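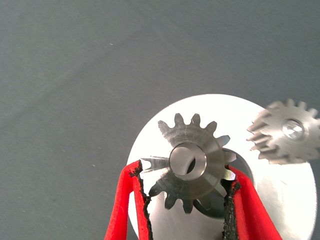
Progress report to the Hiebert Fund, April
Gatangate Tool Library and Repair Room, Nordale

Hi all,

Time for the spring update on the gear and small parts project. It's been a busy stretch and I have good news, some dull news, and one request at the end.

As a reminder, the grant was for getting our donated machine parts out of the coffee cans and into a catalog people can borrow from. When the Rostusora workshop closed they gave us pretty much everything in their back storage, and most of it came with no labels at all. Spur gears, bushings, pulleys, collars, a frightening amount of loose shaft stock. If you've ever tried to match a gear to a broken bench grinder on a Saturday-morning kind of crowd, you know why we wanted this sorted!

Where we are

We've cataloged 141 parts so far. Of those, 54 are spur gears, and I'm happiest about those because they're what people ask for most. Each one gets cleaned, measured across the outside, measured at the bore, and the teeth get counted twice (I count fast and I count wrong, so the second time is always slow, with a grease pencil mark on the starting tooth). Then it goes in a bag with a number that matches the sheet.

The straight-cut gears with a raised hub have their own drawer now. It took me a while to see how much the hub matters - two gears can have the same teeth and the same bore and still not swap, because one sticks out too far on the shaft and hits the housing. So hub height is now a column on the sheet. I had to go back and redo the early entries for that, and it cost me most of two evenings, but the sheet is a lot more useful for it.

We've also settled on how to lay parts out for checking. Gray cloth on the bench, white disc on the cloth, gear in the middle of the disc. The teeth show up nicely against the white and you can follow the outline all the way around. On the bare bench I kept losing the edge of anything silver, and my old method of holding things up to the window was never going to last.

What's slower than planned

Measuring the bores. We have one decent set of calipers and they're fine for the bigger holes, but the small ones are fiddly and I get a different reading every time I try. I've put 4 trays aside until we have proper pin gauges. I'd hoped to have those trays done by now and they aren't, so please read the total above with that in mind.

The pulleys haven't been started. They're heavy, they're greasy, and they're on the bottom shelf, where I can ignore them very well. They're next, I promise.

Money

Bags, labels, the drawer cabinet and degreaser are all paid for and came in under budget. The cabinet was the big one. It's secondhand and one drawer sticks, but it holds the weight.

My request: could we move what's left of the supplies line over to measuring tools? It would cover a basic set of pin gauges and a second pair of calipers, so 2 people could work at the bench at once. No extra money needed, just your okay on the switch.

Next up is finishing those trays, then the pulleys, then printing the gear list for the front counter. I'll send the full sheet along with the next report, and you're welcome to stop by and poke through the drawers before then!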